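4.2 Building the second pair and taking it into the kitchen

By October I had rebuilt the fingers of our hand-held gripper, which we call Nelau, more times than I'd like to put in print. The first set came off the printer at the Holroyd workshop (a shared space, one decent machine, a sign-up sheet that fills by 8 in the morning) and they flexed so much that the tips crossed when I squeezed hard. I thickened the walls, reprinted, and lost 5 days to a clogged nozzle. The version I ended up keeping is plain and black, with round screw heads showing on the fingers and blue ribbed pads on the inner faces. I'm fond of those pads! I had started with flat ones and they were hopeless on anything slick.

The workshop bench at Holroyd is great for wrenches and blocks, but I wanted to know how the fingers behaved around the stuff people really have at home, the crinkly, see-through, half-collapsed stuff. So the object set for this part of the study, Clelenlow, is mostly packaging. It has bubble wrap, plastic film, a mesh bag, a foam fruit sleeve, and steel wool for good measure (Figure 7). I laid it all out on a flowered tablecloth in a kitchen and left the counters as they were, wok and all.
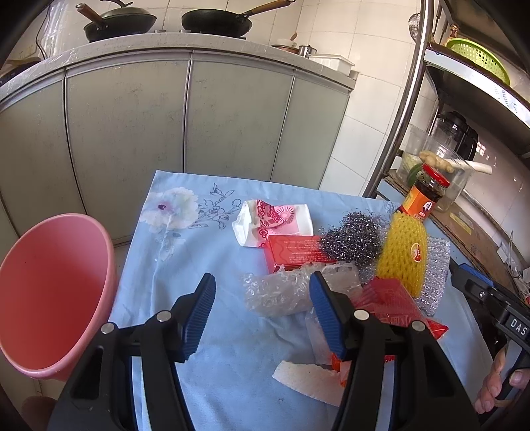 Figure 7. The Clelenlow objects on the kitchen table, seen past the fingers of one gripper, with a second gripper held at right.

Film was the one I dreaded. My first habit was to go straight down on it, and the tips kept skating over the top, so I switched to coming in low from the side and pinching a fold. That took me 14 tries to get comfortable with, and I still wouldn't call it graceful. The steel wool had the opposite problem, in that it grabbed the ribs and didn't want to let go, and I ended up picking strands out with tweezers back at the shop. I've since drawn a pad with shallower ribs, which I compare with the current one in Section 5.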